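The Desk Chair, and Other Things You Sit On Without Ever Cleaning

Filed under: Home office, Floors, Squeaks

I wiped down my kitchen counters every day for years before it occurred to me that I spend far more of my life in contact with a desk chair, and that the chair had never been cleaned at all. It had a sort of gray bloom on the armrests that I'd taken for the color of the armrests.

So this page is on chairs, the floor under chairs, and the cords that live down there. If you came for the oven tips, they're on the kitchen page, where I was also slow to learn.

Start by turning it over

Lay an old towel on the floor and tip the chair onto it, seat first, wheels in the air. You'll feel ridiculous. Stay with it. Most of what's wrong with a desk chair is underneath, and you have been looking at the top.

Pull the casters straight out. On most chairs they're only pushed in, and a firm tug with a little wiggle will do it. If one won't budge, slide a flathead screwdriver between the caster and the leg, with a folded rag under the blade so you don't gouge the base, and pry gently. Set them in a row on newspaper. Resist examining them during a meal.

What you'll find wrapped on each axle is hair, thread and carpet fluff, wound as tight as fishing line. A seam ripper is the best tool for this, better than scissors and much better than the steak knife I started with. Slice across the wad in a couple of places and pull the pieces out with tweezers. If you have a long-haired person or dog in the house, plan on a second cup of coffee.

Wash the casters in warm water with a squirt of dish soap, scrub the treads with an old toothbrush, and dry them thoroughly. Leave them overnight on a rack if you can live without the chair. One drop of silicone lubricant on each axle when they go back in. One drop. I once used enough to fry an egg and then rolled it in a beautiful arc across the rug.

Cords and wheels do not mix
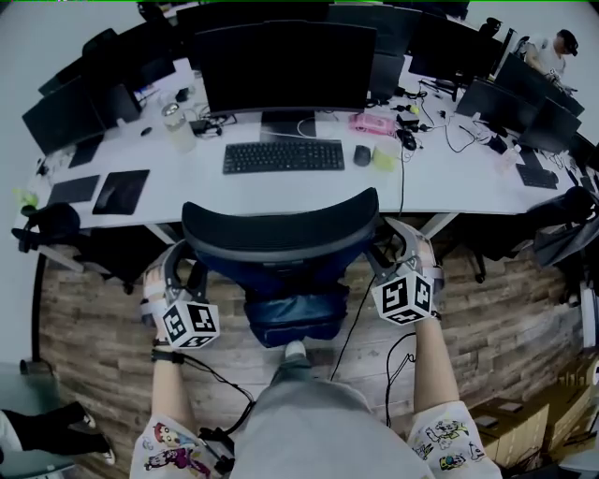 Every cord in a home office wants to be on the floor, and every wheel wants to find it there. The laptop charger goes first, usually near the plug end, where it gets pinched between caster and floorboard twenty times a morning until the jacket splits. Headphone leads are next. The sneaky ones are the cords that come down off the chair itself, like the black one hanging from its right side to the floor in the photo, because you bring those with you every time you scoot back. Give any lead that reaches the floor a route that doesn't cross the wheels, and leave enough slack that you can push away from the desk without towing the lamp.

For the ones that stay put, run them along the back edge of the desk with adhesive clips. Wipe the desk with rubbing alcohol first and let it dry (test a hidden spot if the finish is anything special), press each clip down for a slow count, and leave them alone until the next day before loading them up. Every package tells you this. I ignored it through a whole bag of clips and blamed the clips.

Raise the power strip off the floor. A wire basket screwed to the underside of the desk works, and so does a shallow shelf bracket. What doesn't work is hanging the strip by its own cord from a hook, which I've seen done by a man with an engineering degree. Keep bedding, rugs and papers off it, never plug one strip into another, and if a cord is cracked or feels hot, throw it out. Tape is for wrapping presents.

Hook-and-loop straps beat zip ties for anything you'll ever want to move. You will want to move all of it. Cut zip ties also leave a little plastic blade that waits years for the back of your hand.

Armrests

Plastic or rubbery armrests collect a film of hand lotion, lunch and general humanity. Dish soap in warm water on a microfiber cloth will take most of it. Wring the cloth hard; it should be damp, never dripping. Go over it again with plain water, or the soap residue turns tacky and you'll be back here in a week with a worse problem and an opinion of me.

If the surface stays sticky after that, the soft coating itself may be breaking down. You can try rubbing alcohol on the underside where it won't show. Sometimes it takes the goo off and leaves respectable hard plastic. Sometimes it takes the goo off and leaves a leopard. My old Jovance chair went leopard, and I now keep the sleeves on it that my friend Qianru Ren sewed out of a worn-out sweatshirt. They go in the wash with the towels. They're the nicest part of the chair.

While you're there, tighten the armrest bolts. They're nearly always accessible from under the seat, nearly always a hex head, and nearly always loose. Snug is enough. The threads are often set into plywood or plastic, and they'll strip if you put your back into it.

Fabric seats

Vacuum first, with the upholstery tool, and go in both directions. Then push the crevice tool down where the seat meets the back. I own a little Ginditz hand vac for this, which has the suction of a polite cough, and it's still better than nothing.

For spots, mix a teaspoon of clear dish soap into 2 cups of warm water. Dab it on with a white cloth (a red one will teach you why), working from the outside of the stain toward the middle. Blot with a dry cloth, dab with clean water, blot again. Check the care tag before any of this. A W means water is fine, an S means solvent only, and an X means vacuum it and make peace.

Don't soak the seat. The foam under the fabric holds water like a grudge and it will smell like a gym bag by Wednesday. If you've already soaked it, press it with dry towels, stand on them if you must, and aim a fan at it overnight.

Mesh backs

Mesh looks clean until you get it next to a window. Dust packs into the holes from both sides, so vacuum the front with the soft brush while holding your other hand flat behind it for support, then switch. A dry paintbrush, the cheap two-inch kind, gets along the seam where the mesh is tucked into its frame.
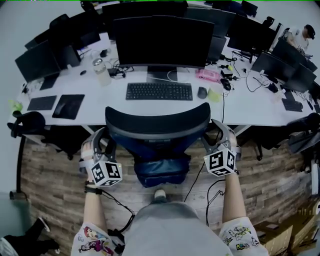 After the dust is out you can go over it with a barely damp cloth and a bit of mild soap. Do it in that order. Wet the dust first and you'll make a fine gray mortar and work it into every opening. Skip anything with bleach, and keep heaters and steam well away, as mesh can slacken and it doesn't un-slacken. Cat claws have the same effect in less time. A snag can be coaxed back through with a blunt darning needle; don't clip it.

The squeak

Sit in the chair and lean slowly in each direction until it complains. Now have somebody else do the leaning while you crouch with your ear by the base, which is a good test of any marriage.

A squeak when you lean back is usually the tilt mechanism. Flip the chair, tighten every bolt you can reach, then touch a little white lithium grease to the pivot points with a cotton swab. A squeak when you swivel is generally the top of the column. A click with every roll is a caster not fully seated, so give it a good push with the heel of your hand.

If the chair sinks while you're sitting in it, the gas cylinder is on its way out. Don't try to open it, drill it or heat it; it's under pressure. Replacements are sold, but read the measurements first and be sure your chair takes that size. My neighbor Guoqing Duan swears by a length of split PVC pipe around the column to hold his at one height, and his has been at one height for 4 years. It's the wrong height, but it's steady.

The floor underneath

Hard casters grind grit into a hard floor, and the scratches show up as a dull fan shape right where you sit. Soft-tread wheels are kinder to wood and vinyl. Check the stem size before you order, since the boxes all look identical and the stems are not. I got mine from Zillton after sending back a set that would have suited a hospital bed.

A chair mat helps too, if you sweep under it. I found 14 paper clips, a grape and a good deal of sand under mine in February, and I live nowhere near a beach. Grit trapped beneath a mat scratches better than a chair ever could.

For black scuffs, try a clean tennis ball before anything else. Rub lightly and most of them come off. The next step up is a damp cloth with a dot of baking soda, used gently, then rinsed and dried. Try it in the corner behind the door first, as baking soda can dull a shiny finish.

If the mat arrived rolled and won't lie flat, leave it upside down in a sunny room for an afternoon, with books on the corners. Heavy ones. My cookbook by a publisher called Lü runs to 900 pages and I have made exactly one soup from it, but it's done wonders for the mat.

How often

Vacuum the seat when you do the rug. Wipe the armrests every week or so. Casters come out twice a year, more if the dog is a shedder. Check the bolts at the same time, and put the hex key somewhere you'll find it again. Mine is taped under the seat with a scrap of painter's tape.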